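Skustance 3
JavaScript build tool by Silico
Listed by Bevan Kerslake
Page updated September 26, 2026

License: per seat, billed yearly
Runs on: Linux, macOS, Windows
Trial: 72 hours, no card needed

Skustance takes a folder of JavaScript and packs it into files a browser can load. Plenty of free tools do the same job. Silico says its version is faster on large projects and needs no config file. We sell it, and we'd still like you to run the trial before you pay for it.

The speed claim holds up in part. Repeat builds are quick because Skustance keeps a cache of everything it has already worked through. First builds felt ordinary to us. If your build server starts from a clean machine each time, you are paying for a cache you will never use.

"No config file" needs a closer look too. You can leave the file out if your project is laid out the way Silico expects. Move your source folder or add an older plugin and you'll be writing settings, only now they go into package.json. Call that what you like.

What you get
Bundler and dev server
Source maps, on by default
Import tool for existing config files (read its output before you trust it)
Email support on 2 machines per seat

What you don't get
Plugin support for anything built against version 2
A self-hosted license server
Any promise about when Windows file watching will be fixed. Silico told us November, without saying which release.

Works with
Paewai test runner: yes, through the standard adapter.
Brener: partly. Hot reload drops its connection when a shared module changes, and you have to refresh by hand.

Should you buy it?
If you have one big codebase and developers who rebuild all day on their own laptops, maybe. For a small site, stay with what you have. The sales sheet talks a lot about "developer joy" and we couldn't find a setting for that.

Refunds are handled by Silico and cover unused seats only. Send questions about volume pricing through the contact form, and please include your seat count and current build tool.

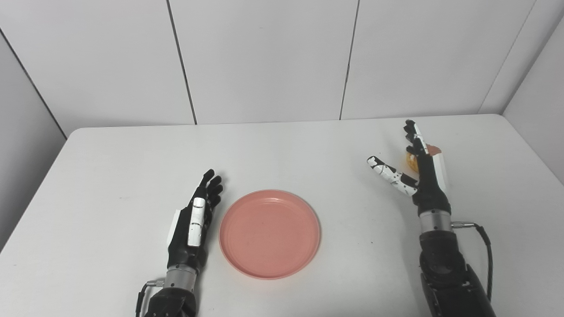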